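Two blocks and a basket

Driseo opened its doors on 10/05/2022, and I went along expecting to be sold something.

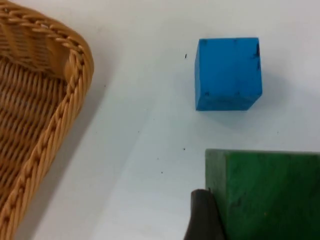

What the open day left out

The task was tidying: blocks off a white table, into a woven basket. Our guide, Henok Gebreyes, spoke warmly of warehouses and care homes. I kept looking at the scuffs on the blue cube. How many times has it been picked up — and how many times dropped? I asked twice and was given a leaflet.

A cube is a kind thing to hand a machine. My kitchen drawer has very few of them. Show me a wet sock, or a bag of flour with the top open, and I'll come back in August.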